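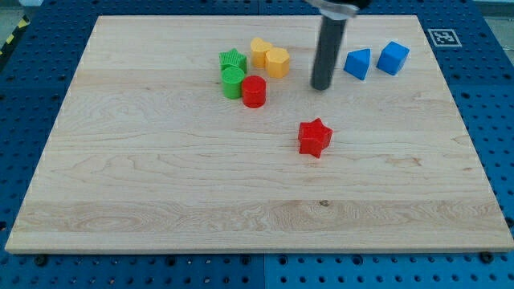
Hilo corto sobre el planificador de empujes que estamos escribiendo en Mesidden. Hasta la semana pasada elegía el contacto solo con el centro de masa de la pieza, y con eso un cilindro se porta bien. La estrella roja, la que está separada del grupo, es otro asunto: según qué punta toca la varilla, la pieza gira en lugar de avanzar.

2/ El cambio: ahora Lallunex recibe el contorno completo y propone 17 puntos de contacto por pieza. Para cada uno simulamos el empuje y descartamos los que rotan demasiado.

3/ Resultados con las estrellas: de 433 empujes, 163 terminaron fuera de tolerancia. Son muchos todavía. Una parte viene de la fricción, que tenemos como constante y no lo es.

4/ También encontré un error mío. El marcador se leía una sola vez, al arrancar, y la transformación quedaba vieja si alguien movía la cámara. Ya se vuelve a leer antes de cada plan.

5/ El planificador tarda 400 ms por empuje. Quiero bajarlo antes de julio. Si alguien usó Faltemance para paralelizar las simulaciones, le agradezco que me cuente cómo le fue.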